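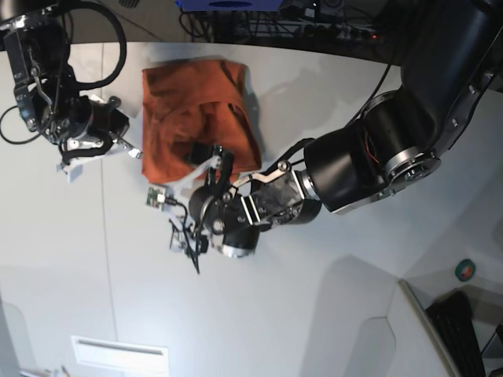
Comment prend-on soin d'un robot qui plie le linge ?

Tu as sûrement déjà plié un torchon ou un tee-shirt, peut-être en soupirant un peu, et tu sais donc que ce n'est pas si facile : le tissu glisse, il se froisse, il fait des bosses là où on n'en veut pas. Eh bien, pour un robot, c'est encore plus compliqué ! Une brique reste une brique quand on la pousse, alors qu'un morceau de tissu change de forme dès qu'on le touche.

À l'atelier Clikia, il y a un robot à deux bras qui s'entraîne à cela toute la journée. Il s'appelle Flultard (c'est Jucélia Bezerra qui a choisi le nom, et tout le monde l'a gardé). Jucélia lui apprend les gestes, et Arlindo Fontes s'occupe de sa santé, si l'on peut dire : il le règle, il le nettoie et il le répare. Suivons-le un matin, avant que le travail commence.

D'abord, on regarde

Le robot est éteint et Arlindo ne touche encore à rien. Il fait le tour de la table, les mains dans le dos, et il observe les câbles. Un câble, c'est un peu comme les nerfs et les veines de ton corps : les uns transportent des messages, les autres apportent l'électricité. Quand un bras se plie et se déplie des centaines de fois, ses câbles se plient avec lui. S'ils sont trop tendus, ils s'abîment, et s'ils pendent trop, ils risquent de s'accrocher quelque part. Il faut donc leur laisser une jolie boucle, assez large, qui suive le mouvement sans tirer.

Ensuite viennent les articulations. Tu as une épaule, un coude et un poignet, et le bras du robot en a aussi, à sa façon. Arlindo fait bouger chacune doucement à la main, en écoutant bien. Un petit grincement, un endroit qui accroche, et il le note dans son carnet pour y revenir avec ses outils.

Les doigts, c'est toute une histoire

Au bout de chaque bras se trouve une pince. C'est la main du robot, et c'est elle qui se fatigue le plus, la pauvre ! À force de pincer du tissu, elle ramasse de minuscules fibres, les mêmes peluches que tu trouves au fond de tes poches. Arlindo les enlève avec un pinceau sec, puis il vérifie les vis. L'atelier garde une boîte de 12 doigts de rechange, rangée sur une étagère à côté des chiffons. Certaines pièces sont fabriquées sur place avec une imprimante 3D, une machine qui dépose du plastique couche après couche jusqu'à former un objet. Quand un support se fend, on en imprime un autre le soir, et il est prêt le lendemain matin.

Un jour d'octobre, Flultard s'est mis à rater tous ses plis. Il attrapait le chiffon, le soulevait, et hop, le chiffon retombait. Jucélia a d'abord cru qu'il avait mal appris sa leçon. Arlindo, lui, a passé l'index sur la pince et il a senti qu'un doigt bougeait un tout petit peu : une vis s'était desserrée de 2 millimètres. Un tour de clé, et les plis sont revenus !

Retrouver le point de départ

Quand on a démonté une pièce, il reste une étape importante, qui s'appelle l'étalonnage. Voilà un grand mot ! Imagine que tu fermes les yeux et que tu essaies de toucher le bout de ton nez. Tu y arrives parce que ton corps sait où se trouvent tes bras. Le robot doit le savoir aussi. On place donc ses deux bras dans une position bien précise, toujours la même, et on lui indique au clavier que c'est son point zéro. À partir de là, il peut calculer tout le reste.

Puis on fait un essai, très lentement. Arlindo pose un chiffon sur la table, sans le lisser, et garde la main près du bouton d'arrêt d'urgence. Personne ne met les doigts entre les pinces quand le courant est branché, pas même lui, qui fait ce métier depuis 20 ans.

À toi d'essayer

Prends un torchon et deux pinces à linge, une dans chaque main. Laisse tomber le torchon en tas sur une table, puis essaie de le plier en deux en le touchant seulement avec les pinces. Recommence en fermant un œil, et demande ensuite à un copain ou à une copine de faire la même chose avec un gant de toilette.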